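4. Rules for Episode Acceptance
Charoen Paisan, Pornthip Hemmin, Anahera Doolan
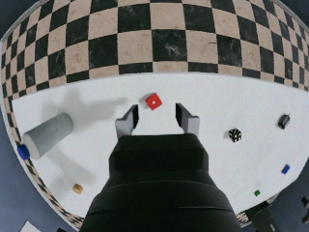

Figure 2. Wrist view in the Birer simulator, gripper open, red die near the fingers. Other objects are on the table.

4.1 What counts as a valid start

Most of the arguments between our two sites were about starts. One site logged an episode from the first motor command, the other from the first frame. Numbers did not match and could not be made to match. So, one rule now: an episode starts with the fingers open and no contact with any object. If the gripper is touching something at frame one, throw the episode out. No repairs by trimming.

Target has to be named in the task line before the run, by color and kind ("red die"), never by position. Reason is in Figure 2. There is also a black die on the table, so "the die" is not enough, and "the one on the right" changes meaning as soon as the wrist turns. We had annotators at Chuensuk and Zukon relabel the same set of 40 task lines under the old wording. They disagreed mostly on left and right. Under the new wording the disagreements were spelling.

4.2 Clutter

Clutter is not optional. Earlier drafts of the rule let a site clear the table down to the target and report that score alongside the rest. Dropped. A site may report a clear-table score in an appendix, marked as such, and it may not go in the main table.

Clutter objects should differ in size. A large object matters more than several small ones, in part for the shadow: the gray cylinder in Figure 2 is well away from the gripper but its shadow runs toward the left finger. Policies trained under flat light did badly here and teh failure was first logged as a grasp error. It is a perception error and should be coded P, not G. Lighting is fixed per block of 500 episodes and the light file is saved with the block.

4.3 Camera

Wrist view is stored as rendered, wide lens, curved edges and all. Do not rectify before saving. If a policy needs a flat image it can rectify at load time, and the method has to be stated. Same goes for cropping. The gripper body takes up a good part of the lower view and people want to crop it. Don't, at least not in the stored copy. Finger position is visible there and reviewers use it to check the logged opening.

4.4 Rejection and review

Each rejected episode keeps its log and gets one code. Two codes only if the reviewer can point to two separate frames. Rejected episodes are never deleted, they go in a second folder with the same naming. In the January block we kept 743 episodes after review; the rejected ones are released too, with codes.

The reviewer can't be the person who set up the run. Small groups will find this hard. We did. Swapping blocks between sites worked ok, though it slowed things down, and one batch was reviewed against an old copy of the rules and had to be done over. Put the version of the rules in the log header. The version described in this paper is the one frozen on 24 November 2023.

4.5 Open points

Not settled: how to score a target that is nudged before it is grasped. Pluser counts a nudge as contact and stops the clock, our own scripts do not. For a small die the difference could be large. Until there is agreement, report both times. Also not settled is whether a simulated block and a hardware block may share a table. Our view is no, but the reviewers of an earler draft were split and we leave it for Section 6.

Thanks to Narayanan Rajan and Kittipong Limsakul for comments on 4.3 and 4.4.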